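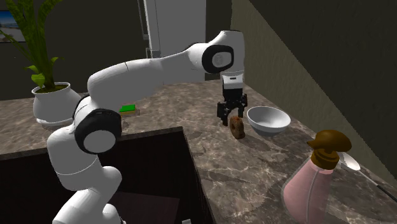

How many examples do you need before the arm learns a task?

More than the sales talk says. Our plan for Prullora called for 20 examples per task. We had 272 on file before we would let anyone show it outside the group, and I still wouldn't call that learned.

Jun 12, 2021
By the Prullora data desk

Does simulation replace recording on a real arm?

Not in our experience. A kitchen built in software is cheap to reset, and you can put the bowl, the plant and the donut wherever you like. The trouble is that the software also decides how a donut behaves when it's touched – and I have yet to see it agree with a real one. We treat these examples as practice material.

Why leave things on the counter that the task doesn't use?

A spray bottle or a potted plant gives the system something to ignore. Whether it learns to ignore it is another matter. With Rornon, our first set, it learned the counter by heart and was lost when we changed it.

Who decides if an example is good?

Two people look at each one. If they disagree, it goes out. The Ikus scoring script also gives a grade, but it likes smooth motion too much for my taste and has passed grasps that missed.

Can I send in my own examples?

You can, in the Vishwakarma format only. Keep the failed tries in and mark them as failed. A folder with no failures in it gets sent back.

When will the full set be out?

November is the date on the plan. I'd bet on later. There are 3 tasks left to record, and the pouring one has been "almost done" since the last time I updated this page.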